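Is the "ages 8 to 12" label on graphic novels worth anything?

Posted October 2, 2018 in Children's Books & Comics

My nephew is seven and reads whatever has pictures in it. His school sent home a flyer for a graphic novel series called Triltville, which is supposed to be "perfect for ages 8 to 12." I paged through the first one at the store and it's 200 pages, half of them with no words at all. Who decides these ages? It looks to me like every comic for kids gets the same sticker. Also, is book two a real story or just more of the same jokes? I've been burned by sequels before.
wasstead_aunt

Nazma Kanagaratnam
The publisher decides, and I wouldn't put much weight on it. I ran a school library for 20 years and the range on the back cover mostly told me which shelf the sales people wanted. A seven-year-old who likes pictures can handle Triltville fine. The one part I'd check first is the flood chapter, where the dog goes missing and stays missing for a good long stretch. Some kids hate that.
As for book two, it has a plot, but a thin one. The trip to Astalholm takes forever and the new character is there to fall into things. I'd borrow it before paying for it. And be careful with reviews that call a book "perfect for reluctant readers." I've seen that said of nearly everything with speech balloons.

mothballs48
he'll be fine, mine read it at 6. book 2 is better than book 1 imo

pencilcase
I don't agree that the wordless pages are padding, if that's what you were getting at. My daughter spends longer on those than on the talky ones. But I do think the series is overpriced, and the "bonus drawing lessons" in the back are four pages of circles. The box set adds a poster and that's it. Try the library, and if he asks for it a second time, then buy it.
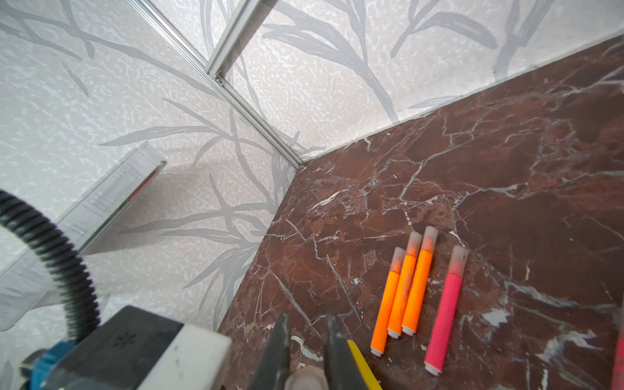 Gray leaf-pattern wallpaper above a red-brown marble top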